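Paid participants wanted: teach a robot to handle laundry, one apron at a time
Skemance, Statton
Posted 2023-07-13

Do you fold towels while you talk on the phone? Can you find the neck loop on a tangled apron without really looking? If so, we would love to hear from you. Skemance is looking for 20 people to come to our Statton workroom in August and show our machines how ordinary household cloth gets picked up, straightened out and put away.

You don't need any technical background at all, and please don't be shy about that. Some of our best sessions so far have been with people who had never touched anything of the kind before. You hold a gripper in each hand, squeeze to close the fingers, and go about the job more or less the way you would at home, only a little slower. The grippers record how you move and what is in front of them, and the Tindance project uses those recordings to train a pair of robot arms. Éabha Scanlon, who runs the sessions, will sit with you for as long as you like at the start – most people want to practice on a dishcloth first, and we have plenty.

The work is light but it is repetitive, and we'd rather say so now. You will be standing at a table for much of the visit, with breaks whenever you ask for them. Aprons are the fiddly ones (all those straps!), so expect a few grumbles along the way.

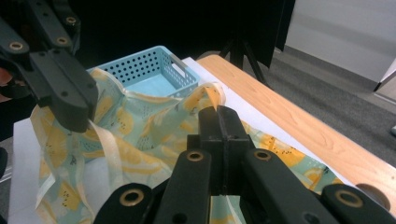

Getting hold of the ribbon trim on a lemon-print cloth, with the basket behind it.

Each visit lasts two hours, and we ask everyone to come for three visits if they can. You should be 18 or over and comfortable using both hands. Left-handed people are very welcome – we have had far too few of you. Pay is $23 an hour, parking is free behind the Quinlan building, and there is always tea and coffee.

To apply, write a few lines to Eimear Hanrahan at Skemance, Room 10, Quinlan Building, Statton, or call the front desk and ask for extension 2184. Tell us which mornings or afternoons suit you, and whether you'd prefer to sit for part of the session so that we can set up a lower table before you come.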